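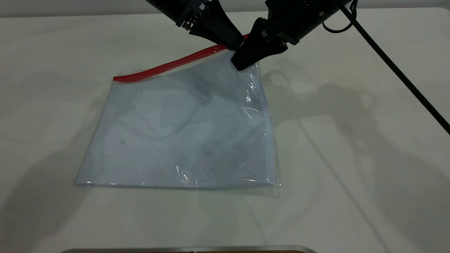 One reader in Vundside wrote to us that she had always put her bread in the freezer as a whole loaf, and then she needed a saw to get two slices for breakfast. Many of the letters we receive are similar, so we have put the most common questions about freezing bread and dough on this page.

Can I freeze any kind of bread?
Almost any. Loaves with much butter or milk in them freeze very well, and so does rye bread. Baguettes and other breads with a thin hard crust are more difficult, because the crust likes to come off in flakes after thawing. If you must freeze a baguette, do it on the same day you bought it and cut it in two halves.

Should I slice it before?
If you eat alone or with one other person, yes. Let the bread become fully cold first. A warm loaf gives steam inside the bag and this steam becomes ice on the slices. For soft white bread I put a small piece of baking paper between the slices.

Which bag is best?
A zip-top bag made for the freezer is good enough for most homes. Press the air out with your flat hand, starting from the bottom, and close the zip slowly. The paper bag from the bakery does not protect against the dry air of the freezer. You can leave the bread in it, but then put all of it inside a plastic one.

How long can it stay there?
It stays safe for a long time, but the taste goes down. I try to use sliced bread within 6 weeks and whole loaves within 10. After that I make breadcrumbs from it, or the bread soup which you find on this site as recipe 3655.

What are these white spots on my bread?
If they are hard and dry and the bread was frozen all the time, it is freezer burn. You may eat it, but toast it first. If the spots are soft or furry, or if they have some green or blue colour, it is mould, and the whole loaf must go.

Can I freeze the dough instead?
Yes, and for rolls I prefer it. Let the dough rise one time, shape the rolls and freeze them on a tray until they are hard. Then move them to a bag. Use a little more yeast than the recipe says, as some of it does not survive the cold. Sourdough is less easy and my own results were different each time.

How do I thaw a whole loaf?
Take it out in the evening and leave it closed on the kitchen table. In the morning, sprinkle the crust with a little water and give it a few minutes in a hot oven. Slices can go directly in the toaster.

Can I freeze it a second time?
It is possible if the bread stayed clean and did not stand long in a warm room, but it will be quite dry. Better is to take out only what you need.

Does this work also for the bread from Pandico?
We are often asked this, as their market stand is near to our office. Their seeded loaf freezes well. The flat one with onions becomes wet in the middle, so eat it fresh.

My freezer is very small. What do you advise?
Freeze the bags lying flat, in one layer of slices. When they are hard you can stand them up like books. A bag with 300 grams of slices needs very little room in this way. Write the month on the bag with a pen before you fill it.

Did you not find your question? Write to the Sevine kitchen desk. We read letters every Friday and add new answers when there is something useful to say.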